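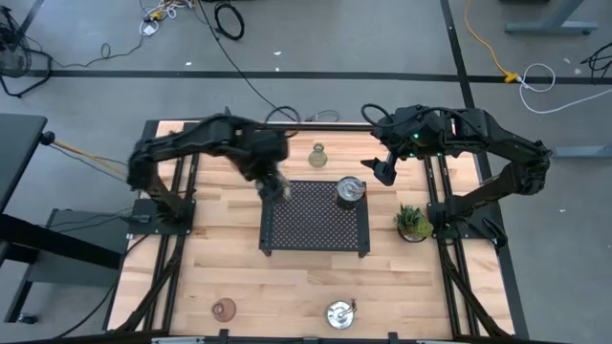

Wooden tabletops should have been chosen for the ground floor years ago, Dorin Hodoroagă told the Wanwood tenants' meeting, and the decision to keep them in the next phase of the refurbishment was the right one. The meeting, held on 25/05/2024, was the last before work begins on the upper level of the Sutcliffe Building.

Tenants were asked to comment on the furniture and flooring on the ground floor before the same items are ordered for the rooms upstairs. A total of 131 replies were received. Most of them concerned the tables, which have light wooden tops made up of strips, and the chairs. Several tenants asked for more storage for small items such as bowls, bottles and potted plants, and this request has been passed to the suppliers, Fatlow.

Wanwood confirmed that the tops upstairs will be of the same pattern and will be oiled before delivery. Tenants are reminded that hot containers should not be placed directly on the wood, and that plant pots should stand on a saucer or mat. Marks left by water can usually be treated if they are reported early. Deeper scratches will be dealt with at the yearly inspection.
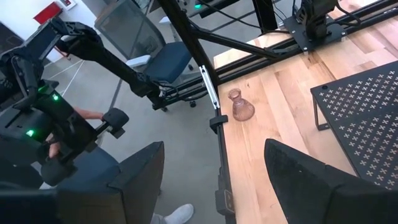

Flooring was the second main subject of the meeting. Carpet had been proposed for the upper level, but the majority of those present preferred a hard floor of the kind already in use, which is easier to sweep and allows furniture to be moved without difficulty. Wanwood has accepted this view. The upper rooms will also be marked out in the same manner as the ground floor, where thin white tape lines cross the grey concrete. The tape can be lifted and laid again if the layout changes. Furniture must not be placed in front of fire alarm points at any time – a condition of the lease that applies on both levels.

The area to be refurbished measures 719 square metres. Work will be carried out in 2 stages, starting in June with the rooms on the Fullel Road side, and is expected to take around 4 months. The goods lift will be reserved for deliveries in the mornings, and tenants who need it during that time should arrange this with the building office in advance.

Padded chairs will be provided upstairs, in blue, as a trial of grey ones drew few supporters. Samples of the fabric may be seen at the building office during normal opening hours.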